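Teaching Laundry by Hand: A Conversation with Yetunde Nwachukwu
2025-06-18

Yetunde Nwachukwu has spent most of the past year steering robot arms through piles of clothes. She leads data collection for the Madley project at Plisbridge, where a small group is trying to get two-armed robots to sort and fold laundry by copying people. Before that she worked in a commercial laundry, which she says helped more than she expected.

The setup is leader and follower. The operator sits at a desk with a pair of light arms, moves them by hand, and the arms in the cell make the same moves. The operator's screens show what the cameras see, including one on each wrist, and every joint position is saved along with the video. One run from start to finish is called a demonstration. The project had 2,118 of them on the day we spoke.

"People hear a number like that and think it's a lot," Nwachukwu said. "For picking up a block, it would be. For clothes, we're still at the beginning."
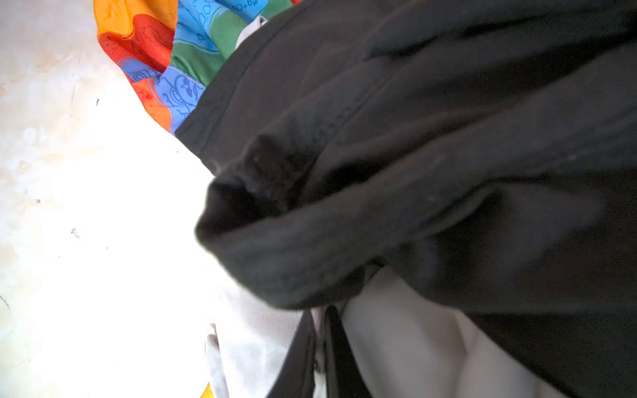 Clothes are hard, she said, mainly in the first few seconds, when the operator has to decide where one item stops and the next one starts. From the wrist camera, that can be difficult even for a person. A dark garment is the worst case. The folds go nearly black, and a rolled edge could be a sleeve or a hem. When a bright print is poking out from under it, as with the orange and blue one here, new operators tend to go for the print, as it is the only thing they can clearly make out. "Then they drag half the pile with it," she said. "I tell them to take the top item, even if it's the ugly one to look at."

I asked whether the robot learns those mistakes too. She said it does, and that this was the main lesson of the first few months. In March the team went back through the early recordings and threw out 54 demonstrations. Some had failed outright. Most had ended fine but included long pauses, or a spot where the operator opened and closed the gripper several times while thinking.

"The arm doesn't know you were thinking," Nwachukwu said. "It just sees that at this point in the job, you stop and wiggle. So it stops and wiggles."

Operators now plan the whole run before they touch the leader arms. They look at the pile, say out loud which item they will take and with which arm, and then start. Shirin Naseri, who trains the new operators, came up with the talking part. It isn't recorded. Nwachukwu said it keeps people from changing their minds halfway.
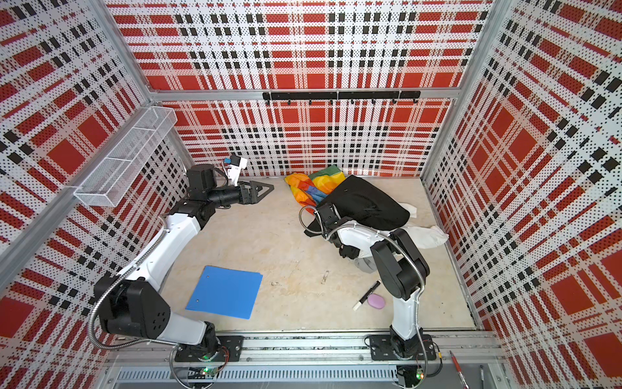
Having two arms brings its own trouble. Most people favor one hand without noticing, and the recordings show it. Ifeanyi Olaniyan, who handles the training runs, found that one version of the model almost never moved its left arm first. The fix was dull. Operators got a schedule that told them which arm to lead with, and they followed it until the recordings evened out.

"I'm right-handed, so the left-lead days were slow for me," Nwachukwu said. "You feel clumsy, and you can't rush to make up for it."

Sessions are 20 minutes, followed by a break. The team tried longer ones and found the movements got sloppy toward the end. There is no force feedback on the leader arms, so operators have to judge from the video whether cloth is caught between the fingers. Tanko Fashola has been testing a version that pushes back lightly when the gripper closes on something. Nwachukwu has tried it and liked it, but she said she wouldn't switch everyone over in the middle of a data set.

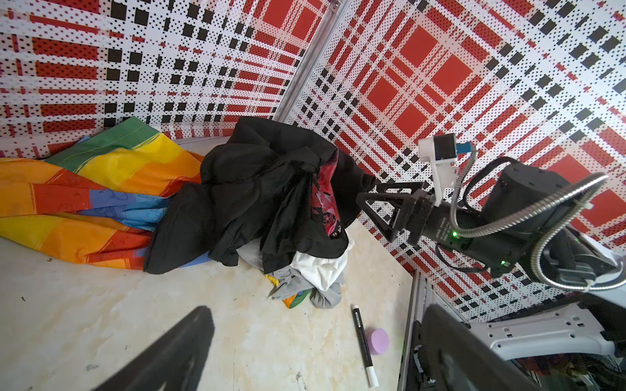
She also tries to keep the work area from being too neat. If every demonstration is recorded on a bare table with the clothes in the same corner, she said, the robot will be lost the first time something is out of place. Operators move the pile, turn things inside out, and leave small items on the table that have nothing to do with the job. The arms are supposed to leave those alone.

The current model can pull a single item off a heap fairly well. Folding is weaker. It does towels, and it does T-shirts if they start out flat. Hoods and long sleeves still go wrong often enough that Nwachukwu didn't want to give a success rate.

A second cell is being built at the group's Rosenthal site, where Morenike Yusuf will run collection. The plan is to have operators there who have never seen the first cell, using different clothes. Nwachukwu wants to know how much of what the robot has learned is about laundry and how much is about her own operators' habits.

I asked what she looks for when hiring. Gaming experience helps a little at first, she said, but the advantage is gone in 2 weeks. She would take someone patient who is willing to do the same simple thing again in the afternoon, at the same speed as in the morning.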